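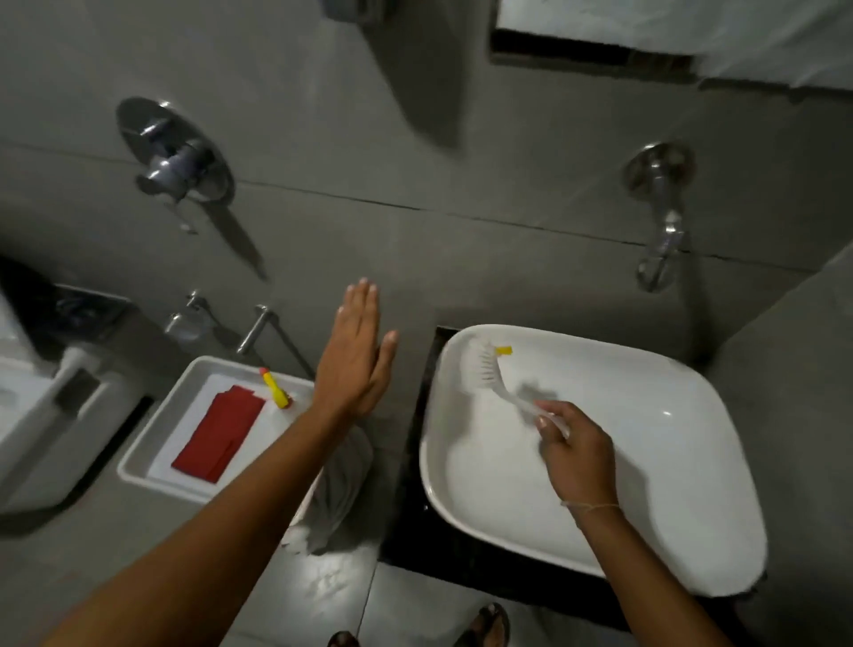
Fig. 4-1. Human reference pass, basin wall, brush in the right hand.

4. Comparing Grippers on the Basin Task

This section covers trying two grippers on the same arm and deciding which one gets to keep the job. It assumes the Vidar arm is bolted down, the Kokard controller has booted without complaint, and you have read Section 3. If you skipped Section 3, the arm will let you know.

You will need:
Bitar two-finger gripper
Bitar three-finger gripper
Head camera, calibrated
A small scrubbing brush with a handle
A sink you are on good terms with

Before you start

1. Record a human reference pass. Wear the head camera and scrub the basin the way you would at home, on a day when guests are coming. Keep both hands in view. The hand that isn't scrubbing matters too, as it tells you where a person steadies themselves and where a second arm might someday go.

2. Cover the inner walls first, then the area beside the drain. Those are the two grip postures you will be comparing. On the walls the brush is held by its handle and the bristles push sideways. Near the drain the hand comes over the top and pushes down, with the fingers curled over the tool.
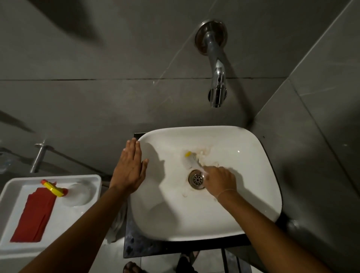
3. Save the pass and tag it "reference" in the Kokard session list. Do not tag it "final." Every lab has a folder of files called final, and it is a sad place.

Note: Soap is part of the test. Widad Karam ran the first round in Cladatville with a clean, dry basin, and both grippers scored beautifully. She threw the numbers out the same afternoon.

Running the two-finger gripper

4. Mount the gripper and load profile 1207. Wait for the steady green light. Blinking green is a different thing entirely (see Section 7, and bring coffee).

5. Hand the brush to the gripper, handle first. Set grip force to 80 percent and tug the brush once. If it slides, clean the finger pads before you raise the force.

6. Start the wall routine and let it finish. Then start the drain routine.

CAUTION: Keep your hands out of the basin while the arm is powered. The arm has no opinion about what it is scrubbing.

CAUTION: Neither gripper is sealed. Splashes are fine. Do not run the faucet over the wrist joint, however dirty it looks.

Running the three-finger gripper

7. Park the arm, power down, swap grippers and load profile 1512. Loading the old profile will not damage anything, but the third finger will sit there like a guest at the wrong wedding.

8. Repeat steps 5 and 6 with the same brush and the same amount of soap.

Reading the results

9. Open both runs next to the reference pass. Look at brush angle first, then at slip. Fatemeh Hassanpour's advice, after almost 80 runs, is to ignore total time until the brush stays put in both postures. A fast gripper that drops the brush has only finished early.

10. If the two-finger gripper twists the handle during the drain routine, lower the approach angle in small steps and run it again – it usually settles down. If it does not, use the three-finger gripper and accept the slower swap.

11. Rinse and dry the finger pads before storage. Dried soap reads as grip force, and the next person will spend a morning finding that out.

Section revised 7/19/26. Profiles saved before the February firmware need to be converted first; see Appendix B.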